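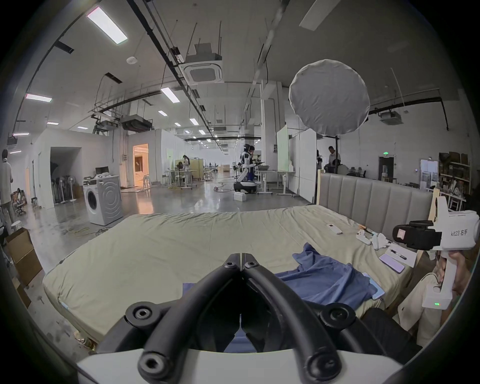 I have had the Zullen bed since September and I'm still a little giddy about it, so here goes. I bought it for the headboard. It's gray and upholstered, with padded channels running up and down, and it sits in a light wooden frame that makes the whole thing look calmer than any bed I've owned. I paid $914 for the bed without a mattress, and I had looked at beds costing three times that with headboards I liked less.

## Putting it together

Thirteen bolts, one wrench, two people if you can manage it. I did most of mine alone and only called for help when the side rails had to go on. The instructions are all drawings, but they're good drawings! The one annoying step is the center support, which has to be level before you tighten anything. I tightened first and had to back everything out again.

## The headboard

I read in bed every night, and this is where the Zullen wins me over completely. The padding is firm enough to lean on for an hour and soft enough that I stopped stacking pillows behind me. The channels do collect a bit of dust along the seams (a brush attachment takes care of it in a minute or so). The gray hides more than I expected, and mine has survived one tea incident with a damp cloth and some dabbing.

## Sheets

I bought a khaki-beige fitted sheet from Imai at the same time, and I love the color next to the gray. It's a soft, washed-out shade that goes with everything I throw on top of it. Fair warning, it wrinkles. If you want a hotel bed, you'll be ironing, or at least tugging at the corners every morning. I don't mind a rumpled bed so it stays rumpled here.

The elastic is generous and it still grips the mattress after plenty of washes. It cost more than I usually spend on a single sheet, but I'd buy it again, and probably will in a second color.
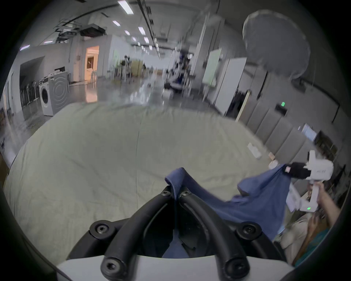
What I didn't see coming is how much I'd use the bed for laundry. It's wide and it's low enough that I'm not reaching up, so the clean clothes get dumped there and folded there. Shirts go flat, sleeves in, halves together, done. Big floppy things like towels are so much easier when you have room to lay the whole piece out and grab both corners. My old bed had a footboard and I was forever bumping into it.

Of course, it also becomes the place where everything lands. Phone, remote, notepad, pen, all of it. I've been eyeing the little Gutow bedside shelf to deal with that, but haven't made up my mind yet.

## Small complaints

There's a faint creak on the left side if you sit down hard. A quarter turn on the rail bolt fixed it for a couple of months and then it came back. The slats are also spaced wider than I'd like, so check what your mattress needs before you order. And delivery was to the front door only, which was no fun with a headboard that size.

Would I buy it again? Yes, in a heartbeat, and in the same gray. Bandance, the store I ordered from, had it in a green as well, and I went back and forth on that for weeks before choosing.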